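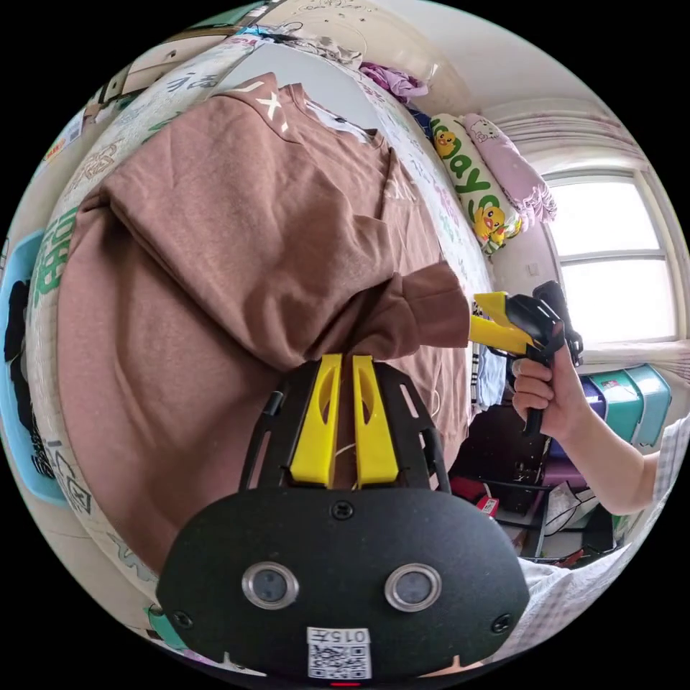
Sleeve in the left unit's fingers, second unit coming in from the right.

List: urkotar-equipment
Date: June 11, 2023
Subject: Re: Re: handheld units for household cloth work, purchase plan

All,

Revised plan for the second order. The April version is withdrawn. Please don't work from it, the line numbers have changed.

Scope first. Urkotar cloth tasks are two-handed, so everything is bought in pairs. A site with one working unit is a site that is not collecting. The order is for 14 handheld units, making seven pairs. Six pairs go out to homes and one pair stays on the bench as a swap set. I had the swap set as optional last time. It is now part of the base order.

Line 1, handheld units. Barosura has quoted for 14 as a single shipment. They will also split it into two shipments at the same unit price, but the second one would land in the next budget period, and I would prefer to receive and accept everything under one purchase number. Lead time runs from deposit, not from signature. Their quote includes the finger mount and one pair of fingers per unit. It does not include a carry case, storage cards or spare fasteners.

Line 2, fingers. These are the consumable. Trurkska quotes 55 per pair, same hole pattern as what we use now, in the same yellow. I propose 31 spare pairs, for a line total of 1,705 before shipping. That gives two spare pairs per unit and three for bench testing. If you think the ratio is wrong, say so with numbers from your own log. Mine covers shirts and towels and very little else.

Line 3, cases and freight. Sayegh will do padded cases that hold one pair each. Seven cases. Freight is quoted door to door, and the quote lapses at the end of the month.

Not in this order: robot arms. The arm budget is separate and I don't want the two tied together. Cloth on a bed is slow, soft, and mostly a matter of where the two grips go, and we can learn a good deal about that by hand before anyone pays for an arm, a base and floor space.
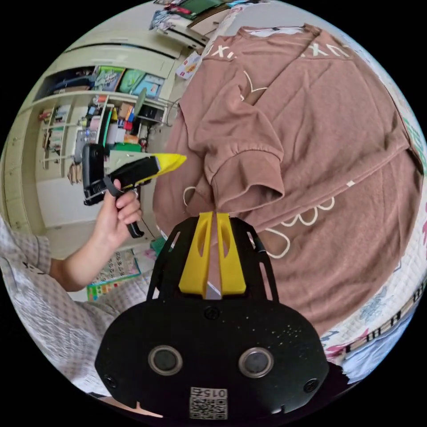

Doğukan Tuncer wrote:
> I can support the quantity but not the way it was argued in the
> April sheet. You priced fingers as if they wear evenly. They don't.
> The unit that does the pinching wears first, and the one that only
> holds the cloth down is fine for a long time after. If we replace
> in matched sets we throw away good parts.
>
> Also, the sheet had no line for labor. Someone has to check every
> unit in, relabel it, calibrate it and keep the record. That is
> several days for an order this size, and it came out of my group's
> hours last time without being written down anywhere.
>
> Last point: are we fixed on Barosura? If we are, put that in
> writing with the reason, or purchasing will send it back.

Taking these in order.

Wear. Agreed. Line 2 is now counted per unit, with no matched sets across a pair of units. Replace on condition. The check is a pinch on a single layer of jersey: if it slides out under a light pull, the fingers are done. Log the unit number and which hand it was used in. The hand matters more than I allowed for in April.
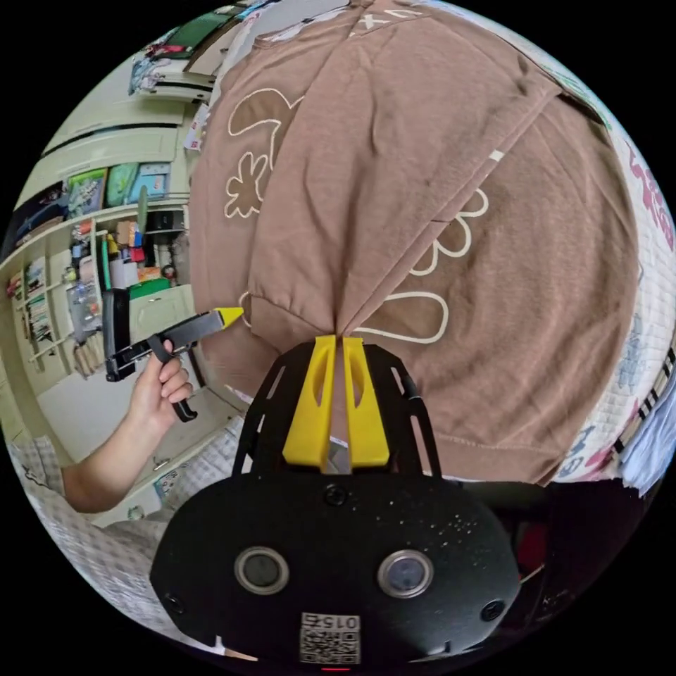
Fingers closed on a fold of the sweatshirt.

Labor. Added as line 4, charged to the project. Doğukan, please send me the actual hours from the first order and I'll use those as the basis. Until I have them the line reads "to be confirmed," and purchasing will not pass it in that state, so sooner is better.

Vendor. Yes, fixed. The units have to match what is already in the field. Mixing two camera layouts in one set means a second calibration procedure and a second set of spares, and that cost does not show up in a unit price comparison. I have written half a page on this and will attach it to the request. Lines 2 and 3 are open. If you have a competing quote for either, send it to me before the Sayegh quote lapses. 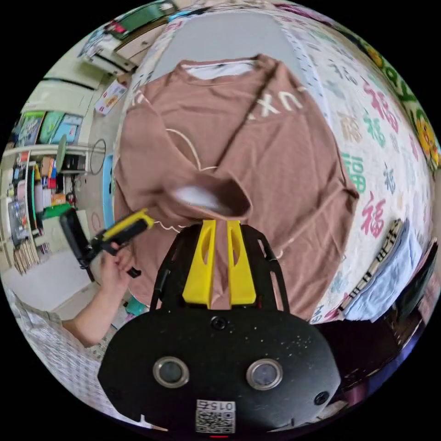 T-shirt on the bed, one unit at the pinch and the other held at left.

Still undecided:

Storage cards. Buy with the order or out of general supplies. I lean toward general supplies.

Trigger springs. Barosura sells them only with a full handle assembly. I have asked for a separate price and have no answer yet.

Labels. New units should carry our own numbers from the day they are checked in. Side of label to be agreed with Doğukan's group before the shipment arrives.

Comments on lines 2 and 4 to the list, please, and anything about prices to me directly.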